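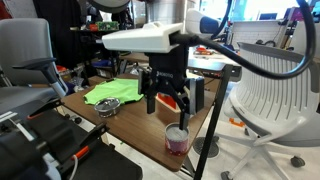 Call for participants: teaching a robot arm by remote control
Wunulberg Robotics Laboratory, Manipulation Group

We are looking for 18 people to take part in a study about how robots learn household tasks from human operators. You do not need any experience with robots. People who never held a game controller are also very welcome.

What the study is about

In our last project, called Nurkard, we collected 651 demonstrations of simple table tasks, all of them by two trained operators. The robot learned well from these data when the objects stood in the usual places. When we moved a can close to the corner of the table, the success was much lower. We think that our operators were too similar in their way of working, and we want to test if demonstrations from many different people give a better result.

What you will do

You will sit near the robot and move the arm with a hand controller. The tasks are to pick up a can, to move a cloth to one side, and to put small objects in a box. The gripper has two fingers and you open and close it with one button. Before the recording there is a practice time, and you can ask questions as long as you need.

Each person comes for 2 sessions in August, on different days. After the second session we ask you to fill in a short form about which movements felt difficult.

Who can take part

You must be 18 or older, be able to sit for the whole session with short breaks, and understand spoken English. Glasses are no problem. If you worked on Nurkard in any role, we unfortunately can not include you.

Payment and data

You receive a gift card for the Cunen bookstore after each session, also if you decide to stop early. We record the movement of the arm and the pictures from the robot's cameras. Your name is kept separately from the recordings.

How to apply

Please write to Rochelle Tapsell at the laboratory office before Sat 28 July and tell her which days are possible for you. Questions about the method can go to Dalibor Michalík, who is responsible for the study.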